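Vilano Suture Training Pad with Blood Layer

Item group: Suturing and wound closure
Brand: Vilano
Availability: In stock, sent from our own warehouse

Short description

A soft tissue pad for practicing incision, hemostasis and stitching in a wound that bleeds. For students, residents, nurses and teachers of skills courses. The pad is supplied with one bottle of red practice blood, one filling syringe with blunt needle, and one tray.

About this pad

Many people learn the first stitch on a dry pad. This is a good way to begin, and we sell dry pads too. But the learner who has made many nice rows on a dry pad is often surprised when the wound is full of blood and the edges are slippery. The needle tip is hard to see, the thread sticks to the surface, and the knot slides before it is tight. The Vilano pad was made for this second step of learning.

The surface has a fine texture and it should be kept moist during the work. Under it there is a softer layer which holds the practice blood. When the blade goes through the surface, the blood comes up slowly and collects in the cut. The learner decides how deep to cut and how much to fill, so the same pad can serve for an easy exercise in the morning and a more difficult one in the afternoon.

The idea came from Catriona Dalgleish, who teaches basic surgical skills and was using our older pad with a wet sponge placed below. She sent us a long letter with drawings. Our product designer Hideaki Kinoshita made the first samples from these drawings, and the blood layer in the present version is very close to her third drawing.
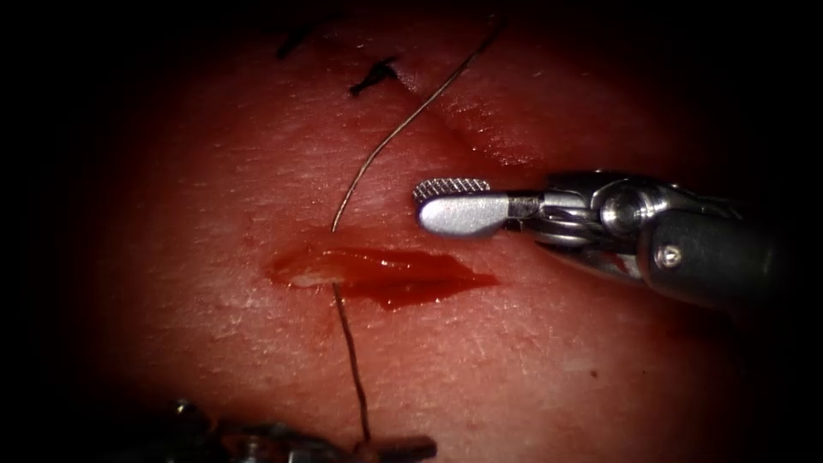
We recommend dark thread for the first sessions. A dark thread can be followed easily on the moist surface, also when it passes over a red area, and the teacher standing at the other side of the table can see where the loop is going. Undyed thread takes up the color of the blood quickly and is better kept for advanced learners.

Keep the cut short. A short cut fills evenly and can be closed with few stitches, and there remains enough free surface for the next one. If you make a long cut through the whole pad, the blood will run to the lower side and the exercise is finished early.

What is in the box

Training pad, Vilano, with blood layer
Practice blood, deep red, ready to use
Filling syringe with blunt needle
Tray with raised border
Instruction sheet in English and Spanish

Instruments, suture thread and blades are not included. For a complete beginner we suggest the Jultar instrument roll, which has a needle holder, toothed forceps and scissors. It is listed separately.

How to prepare the pad

1. Take the pad out of the film and rinse it with cool water.
2. Put it in the tray with the textured side up.
3. Fill the syringe with practice blood and push the blunt needle in from the side of the pad, into the softer layer. Press slowly.
4. Wait until the pad feels even under the fingers.
5. Wet the surface with a little water or saline. Repeat this when the surface begins to dry.

It is possible to refill during the session. Please use the side and not the cut itself, or the blood comes out at once over the surface.

Light

A single strong lamp directed to the middle of the pad is enough. The wet surface gives reflections, so move the lamp a little until you see the wound edges well. Some teachers prefer to leave the reflections as they are, because in the operating room they must be managed also.

Suggested exercises

Simple interrupted stitch. Make one short cut, dry it with gauze, close from one end to the other. Trim the tails short but do not cut them at the knot.

Closing without drying. The same as before, but the gauze is used only when the teacher permits it. Yuto Aoki, who wrote the instruction sheet, advises to place the first stitch in the middle for this exercise.

Vertical mattress stitch. The surface layer holds well with this stitch. Do not pull too strong. The pad will show you a fold when the tension is not equal at both sides.

Cleaning and storage

After the session remove all thread, press the remaining blood out in a sink and rinse with cool water until the water is clear. Do not use hot water, alcohol or bleach. Let the pad rest on a towel and then close it in its box. Small red marks around old cuts may remain, and they do not change the function.

Practice blood washes out from most cotton clothes if you rinse it soon. It can stain unpainted wood, light stone and leather shoes.

Life of the pad

Each pad is good for 60 short cuts when they are well distributed over both halves. Old cuts do not heal together, therefore please leave a finger width between one and the next. Unopened, the pad can be stored for 21 months in a cool place without sun.

Questions we receive often

Can I use my own practice blood?
Yes, if it is water based and has no particles. Thick blood with sugar will block the soft layer.

Does it contain latex or animal material?
No.

Can I buy only the pad?
Yes. Refill pads come in a box of 11 and the blood is sold in bottles of 2000 ml for schools.

Is it suitable for electrosurgery?
No. For this purpose please look at the Fukuda conductive pad.

What a customer wrote

"We changed to these in May for the evening course. The students are slower in the first hour and complain a little. Then they begin to use the gauze correctly. I would like a bigger tray." Rocío Soler, skills course teacher

The bigger tray is in preparation and will fit the present pad.

Ordering and returns

Orders from schools and hospitals can be paid by invoice. Unopened pads can be returned within 60 days. Once the film is opened we cannot take the pad back, but if there is a fault in the blood layer please write to us with a photo and the lot number, and we will send a new one.

For quantity prices or a sample for your department, contact Kazuhiro Noguchi at the Zomico sales desk.

For training and education only. Not for use on patients.

See also: Vilano dry pad, Jultar instrument roll, Fukuda conductive pad, dark practice thread on reel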